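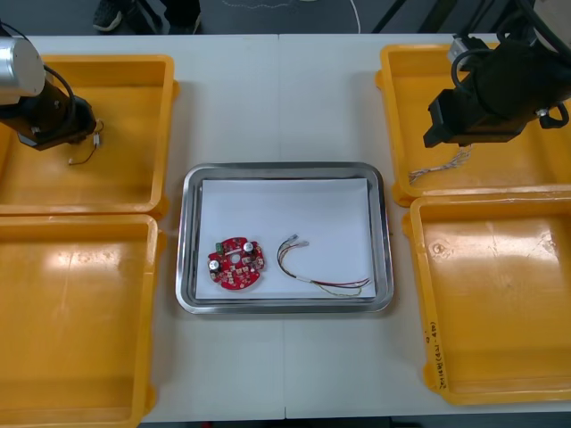

Chicotes e conectores: galeria da bancada de separação

A Plerer monta e separa pequenos chicotes elétricos para fabricantes de aparelhos domésticos. Esta galeria mostra a etapa de separação, em que os chicotes saem misturados da caixa de recebimento e são distribuídos por tipo antes de seguir para o teste de continuidade. As legendas foram escritas para quem compra chicotes prontos e quer saber o que acontece com eles entre o corte do fio e a embalagem.

O setor trabalha com 88 códigos ativos. A maior parte são chicotes curtos, de fio fino, com conector plástico em uma das pontas. Os códigos mudam conforme o cliente, mas o procedimento da bancada é o mesmo para todos.

A bancada
Mesa branca, bandeja retangular de aço inox no centro e quatro caixas plásticas amarelas e rasas, duas de cada lado. A bandeja recebe a mistura e as caixas recebem o material separado. As caixas têm cantos arredondados e borda grossa, o que facilita o empilhamento e evita que o fio enrosque em quina viva.

Identificação
O código vai escrito à mão, com marcador preto, na parede externa da caixa. Já usamos etiqueta adesiva, que descola com o álcool da limpeza. O marcador resiste mais e, quando o código muda, sai com solvente.

Chicotes finos
Os feixes de fio fino são pegos um de cada vez. Quando dois vêm presos, voltam para a bandeja e são soltos antes de ir para a caixa. Puxar pelo fio pode afrouxar a crimpagem, e o defeito só aparece no teste.

Terminais e conectores
O pedido mais comum neste ano veio da Medel: 2428 peças do mesmo código, entregues em 2 lotes. O primeiro lote, de 2080 peças, saiu em fevereiro. O restante ficou aguardando terminais.

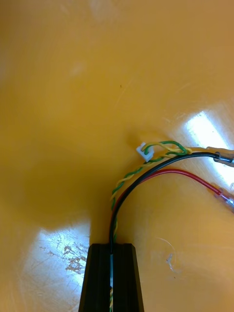

Página 2

Fio preto e fio vermelho, cada um com terminal metálico crimpado na ponta e luva translúcida. O par verde e amarelo é trançado e forma um pequeno laço junto ao conector branco.

Sobre a luva
A luva cobre a região da crimpagem e deixa exposta a parte do terminal que encaixa no aparelho. Na inspeção, confere-se se ela está inteira e se não escorregou para cima do contato. Luva fora de posição não reprova a peça: o operador corrige e segue.

Sobre o par trançado
O trançado mantém os dois fios juntos durante a montagem e reduz interferência no sinal. Um laço solto é aceito. Um nó apertado precisa ser desfeito à mão, sem ferramenta de ponta, para não marcar a isolação.

Superfícies
O plástico amarelo risca com o uso. Riscos superficiais não são motivo de troca. A caixa é substituída quando aparece rebarba, trinca ou qualquer ponto em que o fio possa prender. A limpeza é feita com pano e álcool no fim do turno, às 17h.

Depois da separação
As caixas cheias seguem para o teste de continuidade e, dali, para a contagem por peso. O material aprovado é embalado em saco plástico com o código do cliente e a quantidade. Os sacos da Otisell levam também o número do pedido, por exigência do recebimento deles.

Outras galerias
Corte e decapagem
Crimpagem
Teste de continuidade
Embalagem e expedição
Linha Phromma

Página anterior | Próxima página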